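Zu zweit am Tisch: Vom Tragen, Drehen und Abstellen
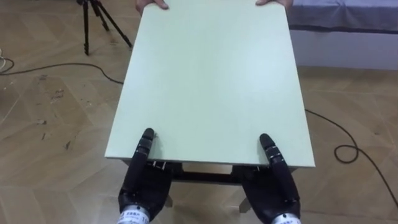

Sprechnotizen von Stanisława Witkowska | Werkstattabend im Haus Drimura | 15. November 2020

Begrüßung, kurz. Dank an Roman Pawlak für den Raum und die vielen Tische! Handys leise, Fenster auf Kipp lassen.

Einstieg
Ich liebe Tischplatten, das wisst ihr ja inzwischen. Und diese blassgrüne besonders – matt, glatt, ein Mintton, der fast schon Weiß ist. Heute geht es aber kaum um die Farbe, sondern darum, wie man so eine Platte zu zweit von A nach B bringt, und zwar so, dass Türrahmen, Finger und Freundschaft heil bleiben.
(Frage ins Publikum: Wer hat schon einmal einen Tisch im Treppenhaus abgesetzt und dann nicht mehr gewusst, wie er wieder hochkommt? Hände zählen lassen, kurz warten, es melden sich immer mehr, als man denkt.)

Bevor man anfasst
Platte leer räumen. Wirklich leer, auch der eine Stift. Auf dem Bild vorn liegt nichts mehr drauf, so soll es sein. Dann den Weg einmal ohne Tisch gehen. Teppichkanten, Türstopper, Kabel. In unserem alten Saal waren es 39 Schritte vom Lager bis zur Bühne und auf der Strecke eine Schwelle, die ich heute noch im Schlaf finde.
Maße nehmen! Türbreite und Tischhöhe auf einen Zettel. (Zettel hochhalten. Ja, es ist immer noch derselbe.)

Der Griff
Jetzt das Herzstück, hier Zeit lassen.
Schaut euch die Hände am hinteren Ende an: eine nahe der linken Ecke, eine nahe der rechten. So weit auseinander will ich das sehen! Wer beide Hände in der Mitte hat, hält zwar das Gewicht, aber die Platte kippelt bei jedem Schritt. Am vorderen Ende wird von unten gehalten, und oben drückt auf jeder Seite ein Finger auf die Fläche. Das ist ein Klemmgriff, den mag ich sehr, weil man damit auch spürt, wenn die Platte anfängt zu wandern.
Zum Mitmachen: alle nehmen ihr Heft quer, vier Finger drunter, Daumen drauf. Leicht drehen. Merkt ihr, wie wenig Druck es braucht?
Bei lackierten Kanten keine nassen Hände. Handschuhe mit Noppen gehen gut, die dicken aus dem Garten eher nicht, darin fühlt man nichts.

Schmal zu schmal
Bei einer langen Platte stellt man sich an die kurzen Seiten. An den langen Seiten läuft man seitwärts wie ein Krebs und passt garantiert durch keine Tür. (Vormachen, gern übertreiben.)
Wer größer ist, geht auf der Treppe unten. Darüber wird hinterher bestimmt diskutiert, ich bleibe dabei.

Reden
Roman und ich haben 43 Tische für das Sommerfest in Gonness gestellt, und nach den ersten 5 hatten wir unsere Kommandos: »Hoch«, »Geh«, »Halt«, »Ab«. Vier Wörter, mehr ist es nicht. Die Ansagen macht immer die Person, die vorwärts geht, denn die sieht den Weg. Die andere wiederholt das Wort. Klingt albern und ist herrlich, nach einer halben Stunde läuft das wie ein Lied.
Ganz verboten: »Pass auf!« Worauf denn? Links, rechts, Stufe? Bitte sagen, was ist.

Drehen
Steht der Tisch ein wenig schräg im Raum, dann dreht eine Seite und die andere bleibt stehen. Wenn beide gleichzeitig korrigieren, hat man am Ende einen Kreis beschrieben. Ich habe das mit meiner Schwester im Januar in einer sehr kleinen Küche ausprobiert, es gab Verluste (eine Zuckerdose).
Für das Hochkantstellen: erst absetzen, dann umgreifen. Nie im Gehen!

Abstellen
Knie beugen, Rücken lang. Eine Seite zuerst, auf Ansage, dann die zweite. Finger unter der Kante raus, bevor das letzte Stück kommt. Und dann mit der flachen Hand drüberstreichen und schauen, ob er wackelt. Bierdeckel habe ich dabei, wer einen braucht.

Praxisteil
Paare bilden, möglichst mit jemandem, den ihr noch nicht kennt. Station eins ist die gerade Strecke, Station zwei die Tür, Station drei die Ecke beim Klavier. Roman steht an der Ecke und bremst euch.
Nach zwei Runden die Enden tauschen! Rückwärts gehen ist ein ganz anderes Erlebnis.
Falls Zeit bleibt: die Runde mit dem vollen Wasserglas auf der Platte. Lappen liegt am Waschbecken.

Zum Schluss
Hinweis auf die Materialliste am Ausgang. Fragen. Und bitte alle Tische zurück an die Fensterseite, die Stühle von Vistum bleiben gestapelt stehen, die werden morgen früh abgeholt.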